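Can a machine clear the table yet?

Inger Þrastardóttir has been asked the question so often that she laughs before I finish it. "No, your robot isn't doing the housework this year," she says. "But ask me what it can almost do and I'll keep you here all night!"

She works on household chores at Lestolura, and tidying a table is her favorite. I expected her to pick something grander, like cooking.

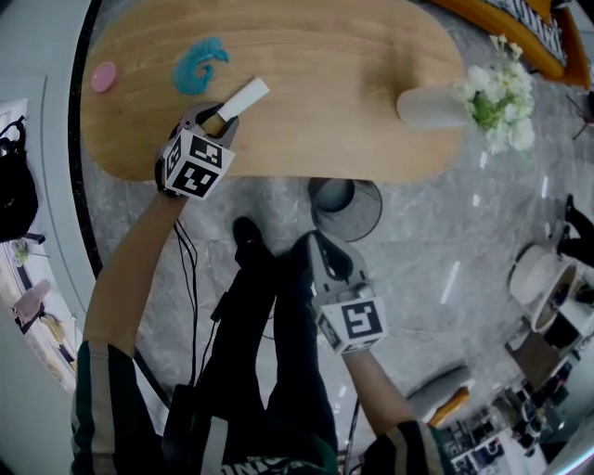

Tidying sounds dull until you hear her talk about it. Every object asks for a different grip, she says, and people switch between them without a thought. A small white block can be clamped between two gray fingers and carried off. Flowers in a vase are another story, with leaves spilling over the side and plenty to knock. "I love flowers for this," she says. "They punish you for being careless."

And cloth? She groans. Her colleague Duván Cárdenas spent most of May on cloth, and his best run was 54 good folds out of 63 tries, all with the same towel. "Then we gave it a different towel," she says, "and we were back to making knots."
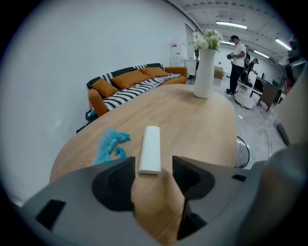 Shop floors are closer, in her view. A shelf stays where it was yesterday, and the boxes on it are mostly the same shape. She thinks simple restocking could be common in 3 years, with a person nearby for the odd jam. Homes will take longer, and she won't guess how long.

I ask which chore she'd hand over first. "Socks," she says, right away. "Matching socks. I'd pay good money for that."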